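Gavico hand-held gripper, nine weeks in: good hands, bad manners

January 2026

I bought a pair of the Gavico hand-held grippers in the fall to record pick-and-place work for a robot arm that I have been promising to teach about fruit. You squeeze, the fingers close, the camera sees what the fingers see, and later the arm is supposed to do likewise. Two of them cost me more than my first car, and the car had a heater.

I'll get the praise over with. The linkage is stiff and smooth, and there's almost no play at the fingertips even after several thousand grabs. The ribbed pads hold a waxy orange without leaving a mark. Balance is decent, though my wrist disagrees after lunch. Setup took an evening, of which 28 minutes went to finding the right screen in the Alluleck recording app, a program that keeps its calibration page under "Account."

Then there's the fault.

The closing force is supposed to be limited by a small clutch inside the handle. Squeeze as hard as you like, says the manual, and the fingers stop pressing at a safe level. In the second week, mine stopped stopping. The first victim was a grape, and I blamed the grape. The second was a mandarin that opened along one side and emptied itself over my sleeve, and by then I had started to suspect the equipment.

I put the kitchen scale between the pads. With a fresh battery and a cool handle, the clutch let go at 9 newtons, just as printed on the box. After a long session it let go at 27, and once it didn't let go until I did. The app showed a steady green "force OK" through all of it. I have known smoke detectors with that attitude.

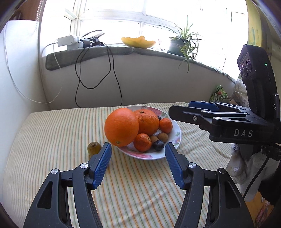

Mixed fruit is what showed it up so fast. If I had been stacking wooden blocks, like a sensible person, I might have gone months without noticing, and so would the blocks. An orange will forgive you a lot. A grape keeps no secrets. Going from one to the other in the same minute, you get a very good sense of whether the handle is still telling the truth.

It also matters for more than the produce bill. Every recording carries a force reading, and the arm learns from that reading. I had 370 takes saved when I found the problem, and I could trust the ones made early in each session and nothing after. An arm trained on the rest would believe that 27 newtons feels like nine. I would rather it didn't learn that anywhere near my fingers. On the subject of fingers, the pivot end closes like a stapler when the clutch sticks, and there is no guard. I have a blood blister to prove it, and a new respect for gloves.

Support was polite. The first reply suggested updating the app. The second suggested updating the app. The third came from somebody who had plainly opened one of these things, and who told me the clutch spring sits next to the motor driver and softens the grease when it gets warm. The fix is a spacer and a different grease, fitted free if you mail the handle in. Units built after August supposedly have the spacer already. One of my two was built after August. It did the same thing, only later in the day.

Both handles have been back and come home again. With the new parts the limit drifts from 9 newtons to a bit over ten across a full session, and I can live with that. The app still says "force OK" no matter what you do to it. I unplugged the sensor to see. Force OK.

If you're shopping, the Debnath grip is the obvious rival. It's heavier and uglier and has a plain mechanical stop that you set with a coin. The pads are poor on anything round, and I chased a kiwi halfway across a table with one. But it has never lied to me. Skiltetti sells a pad kit for it that I haven't tried.

Things I'd do with a Gavico on day one: check the limit cold, work it for an hour, check it again, and write both numbers on a piece of tape on the handle. Keep your other hand away from the pivots. Turn off the app's auto-approve setting, which is on by default and also lives under "Account."

Three stars out of five. It was two before the repair. I'd go to four if they fixed the green light.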